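The House Rules
Home robots are learning to sort the wash. The people who teach them are still arguing over a 6-page rulebook.

The first rule at Trilside is about fingernails. Keep them short. Second rule, no sleeves past the wrist. Third rule, and this is the one people roll their eyes at, put the thing down when you're tired.

"The thing" is a hand-held gripper. Two fingers, a camera, a grip you squeeze. You hold it, you do a chore with it, and what the camera saw plus how your hand moved becomes a lesson for a robot that hasn't been built yet or is sitting in a lab three states away. Trilside does this for other companies. It rents the upper floor of an old dental supply building, and most mornings by 8 there are people up there handling socks.

I'd come about the rulebook.

It's called the Brundano Guide, after the street where the first meeting was held, and it has no legal weight whatsoever. Six pages, stapled. Four outfits use it so far. It says how household handling data should be collected, by whom, for how long, and what gets thrown away. Kyriaki Stefanou wrote most of the first draft on a train and would like it known that she didn't pick the name.

"People hear standards and think of bolts," she says. "Bolts are easy. Try writing a standard for picking up a towel."

Try it. I did, on the back of a parking stub. Got as far as "grasp the edge" and then couldn't say which edge.

Stefanou came out of textile testing. Twelve years of pulling fabric until it failed, then a job at Skemon, which makes fingertip pads for small grippers. That's where she noticed the data was a mess. Clips with no record of how worn the pads were. Clips where the operator changed halfway through a session and nothing said so. Clips from somebody's real bedroom, prescription labels and all, that should never have left the house.

So, rules. The guide splits them into three parts and they are very uneven. Tools gets a page. People gets a page and a half. Everything else is objects and places, and that's where the fights are.

TOOLS

Pads first. Rubber wears, and a worn pad grips cloth differently than a fresh one, sometimes better, sometimes much worse. The guide says log the pad's age by cycles, one cycle being a full open and close. At 1000 cycles you inspect. It does not say replace, and that was on purpose. A home robot will be run by people who never change anything until it breaks, Stefanou argues, so some of the lessons should come from tired rubber. What matters is that the log says so.

Constanza Aravena runs the floor at Trilside and thinks this is half right.

"Fine, log it. But who's looking at a pad and deciding it's at inspection level? I had two people grade the same pad last October. One said good, one said trash."

Her fix is a strip of reference pads glued to a board by the door, numbered, each more chewed up than the one before. You hold yours next to it and write the number down. Took her an afternoon. It's going in the next edition, probably, if they can agree on how to ship a board with a PDF.

Then pivots. Play in the joints gets checked at the start of each shift. Squeeze, wiggle, squeeze. If the tips don't meet you stop and tag it. There's a red hook on the wall for tagged grippers and you don't take one off the red hook, ever, I was told this by three separate people before I'd gotten my coat off.

Also lenses. Wipe with the blue cloth, not your shirt. Aravena can tell when it was a shirt.

PEOPLE

Here the guide gets blunt. No session longer than 45 minutes. No more than seven sessions in a shift, and the seventh needs a supervisor's okay. Pay by the hour and never by the clip.

That last one cost them. Two firms walked out of the second meeting over it. Paying by the clip is cheap and it fills a hard drive fast. It also teaches a robot to snatch, says Stefanou, who's sat through enough of the footage to be a little haunted by it. People on piece rates yank. They drop a shirt near the pile and call it on the pile. A machine that learns from 101 hours of that will do it for the rest of its life.

I asked whether anybody checks. Well. Sort of. The guide asks each company to open its pay sheets to one other member once a year. Acuña, a contractor that does mostly kitchen work, was first to be looked at. It passed, with a note about break times that it says has been fixed.

Wrists are the other big thing. The squeeze is small but you do it all day. Aravena has her crew swap hands at the midpoint of every session, even though left-hand clips from right-handed people come out clumsy. The clumsy ones get a flag and most buyers take them anyway. Some ask for them.

And you can refuse an item. No reason needed. That line went in late, after somebody at another shop was handed a sack of unwashed gym clothes. Which brings us to the objects.

OBJECTS AND PLACES

Everything's laundered before it's handled. Unless dirty is the point, in which case gloves, and it's on the label. Nothing with a name sewn in. No school logos. Kids' clothes are ok if they were bought for the purpose.

White on pale is required. This surprised me. A tenth of any cloth set has to be white or near-white items on a light surface, since that's what a camera does worst with and it's also what half the country's sock drawers look like. Operators hate it. Edges vanish. You're going by shadows and creases, and by what your hand already knows about how a folded thing sits.
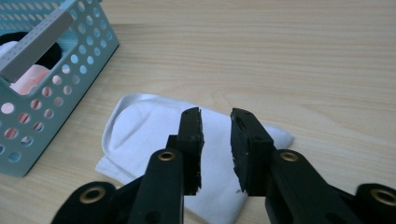

The lighting rule goes with it, and it's short - write down what you had, don't chase what you wanted. Early on, shops were rigging up lamps to make every crease pop. Looked beautiful. Worked nowhere. Most folks do laundry under one ceiling fixture and whatever's coming through the window, so now the guide caps added lamps at one and wants it noted in the log.

Then clutter. Version one said clear the table of anything that isn't part of the task. Version two dropped that, after a long call Stefanou describes as "loud for a Greek, so, very loud." A basket in the way is normal. Two things of the same color in one bin is normal. The rule now is that you don't tidy between takes unless tidying is the take.

Aravena fought for that one. She also fought for the bad grabs and mostly won. Before, if you missed you deleted the clip and went again. Now misses stay in as long as nobody got hurt and nothing broke. You miss, you recover, you carry on, and the whole run gets saved. Her crew took a few weeks to stop apologizing out loud to the gripper.

What still gets tossed: faces, screens with anything on them, mail, medicine, any voice that hasn't signed. If a session's in a real home then everyone who lives there signs, including the roommate who's never around. The roommate has killed more sessions than dead batteries have.

WHAT ISN'T IN THERE

Plenty. Pets, for one. There's a heading that says Pets and under it nothing.

Nothing on who owns a way of folding, either. I figured that was a joke when Stefanou brought it up. It's not, or not all the way. One of Trilside's operators does a fitted sheet so neatly that a buyer asked for more of just her. Hourly pay, same as the rest. Should she get a cut if ten thousand machines end up folding like she does? The guide says nothing. Aravena says she should and that she's said so in writing, twice.

Nothing on teeth, meaning what happens when a member just ignores the thing. Right now you get a phone call. Then another phone call. A firm that drops out can go right on selling clips, and the buyer may never ask what rules they were made under. Stefanou wants a one-line statement attached to every data set, signed by an actual human, saying which edition was followed and where it wasn't. She thinks buyers will start to insist on it. She's thought that for a while.

And some of the rules contradict each other, flat out. Page 2 says to retire a stained item. Page 5 says marks and stains are to be kept in at normal household levels. What's a normal household level? Aravena laughed at me for a good long time. Her own policy is that a speck stays and a splotch goes, and if you have to ask it's a speck.

I tried a session before I left. Sleeves up, nails inspected, pad held up to the board and graded a 3. It's harder than it looks, mostly because you can't feel anything. You squeeze and there's no cloth under your fingers, only the grip pushing back, and you find out whether you've got it when you lift. I got it. Then I lost it. Then I picked up two things at once and stood there.

"Keep going," Aravena said. "Page 4."

The next edition is supposed to run seven pages. They're stuck on the pad board, the pets, and whether a washcloth counts as a towel. Stefanou says it does. The Skemon people say it absolutley does not, and they've asked for another meeting.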